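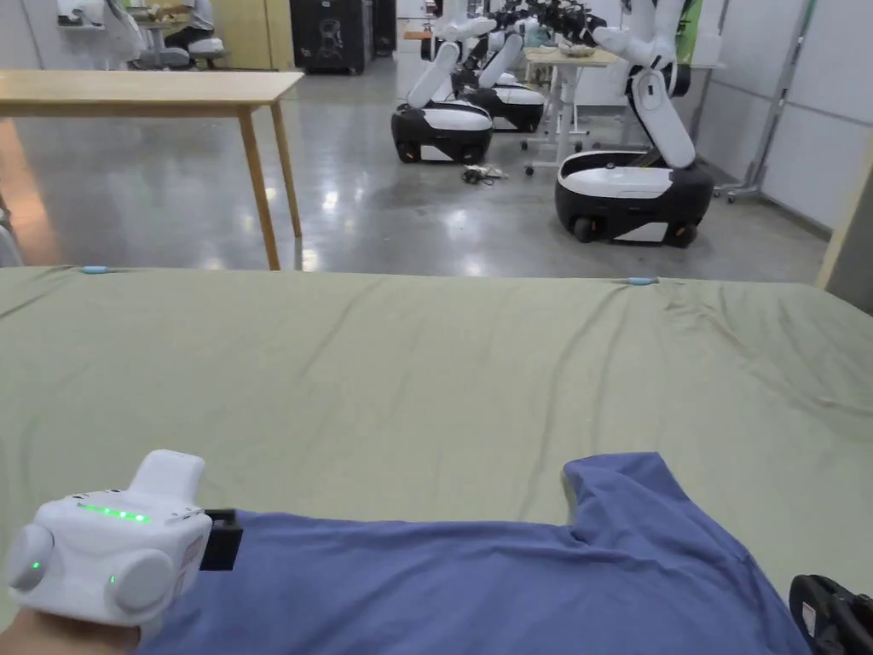

A blue-violet garment spread out on a cloth-covered flat surface. The cloth is held with light-blue clips along the far edge.

Prikero Questions Folding-Board Claims, Publishes Its Own Results on Plain Cloth

JELTEO, October – Home laundry company Prikero today released the results of a folding trial that gives little support to one of the most common promises in its own trade: that a household needs a special board, tray or template to fold a T-shirt well.

The company, which sells table covers and cloth clips under the Vumitz name, had 33 households in the Jelteo area fold their usual wash for the length of the trial. Each household folded part of its shirts with a plastic folding board and part on an ordinary table with a fitted cloth over it. In all, 545 shirts were folded and then checked after a night in a drawer.

The board did not do well. Of the shirts that had to be refolded the next morning, 161 in total, more came from the board than from the cloth. Prikero does not claim the cloth is the reason. People folding on a table tended to smooth the shirt with their hands before making the first fold, and people with a board often skipped that step.

"We went in hoping to sell a board of our own," the company said in a statement. "We have dropped that plan. We would also ask shoppers to be careful with our results. A trial of this size can't settle much, and we make table covers, so we have an interest in how it came out."

The trial raised doubts about other popular advice as well. Folding shirts straight from the dryer made no difference that Prikero could measure. Neither did folding in thirds instead of halves, except in shallow drawers. Short sleeves were the usual trouble spot: fabric bunches where the sleeve meets the body, and if it is not pulled flat first, the bulge is still there when the shirt comes out.

Covers have their own faults. A cloth that is not clipped will slide, and even a clipped one creases and gathers at the corners. Several households said they spent as long straightening the cover as they did folding. Prikero has changed nothing in the Vumitz cover so far and says it wants to see the same complaint from more users before it does.

The full results, including the answers from households that disliked both methods, can be read free of charge at the Rodrigues showroom in Jelteo or requested by mail. The Vumitz cover comes with a set of clips and costs $49. Households that already own a heavy tablecloth and a few clips probably do not need it.

About Prikero
Prikero makes cloth goods for home laundry and ironing. Its products are sold through the Rodrigues showroom and by mail order.

Press contact: Prikero press desk, Rodrigues showroom, Jelteo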